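Lerketti
14 September 2019

Spent the afternoon at the Flustdale open day in Sillholm. Notes follow, mostly on grippers, some on scheduling. Long thread.

The hall has 3 stations. First is a parcel sorter, second is a bin picker, third is a bench with hand-held grippers where people record grasps that are later used for training. I spent most of my time at the third.

They quote 50 demonstrations per task as a minimum and 1000 as the number where they stop worrying. I asked what happens between those. Answer: depends on the object. Fair.

Sorter first, quickly. Belt-fed, suction cups, 64 parcels in the demo batch. One jam, cleared by hand. The fault log was up on a big screen the whole time, which I appreciated.

Bin picker was running the same cell they took to Lund in March. New lighting, same cycle time. Skip it if you saw it there.

Back to the grippers. Two-finger, parallel pads, camera looking down past the fingertips. The operator sees very little of what the camera sees, so people tend to approach too steep. Everyone in my group did it, me included.

Pads are the consumable. Glued on, and the edge is where they go first. Once an edge lifts, contact is no longer where your model thinks it is – and the data doesn't flag that for you.

Fingers open over the bench, nothing in the grip. Look at the pad edges. 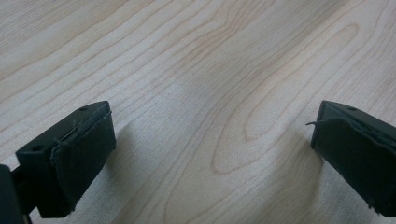
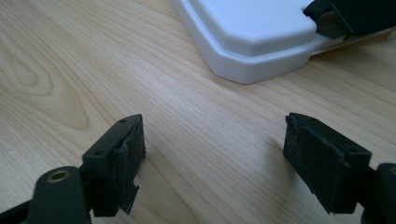

My question to the engineers was whether they log pad changes against the recordings. They log the date but no wear state. I would want both, plus a reference grasp on a known block at the start of each session.

Also asked about calibration after a finger swap. Currently a manual check with a gauge. A scripted one is planned – no date given.

Slides are supposed to go up on the Flustdale site. Will add the link to this thread when they do.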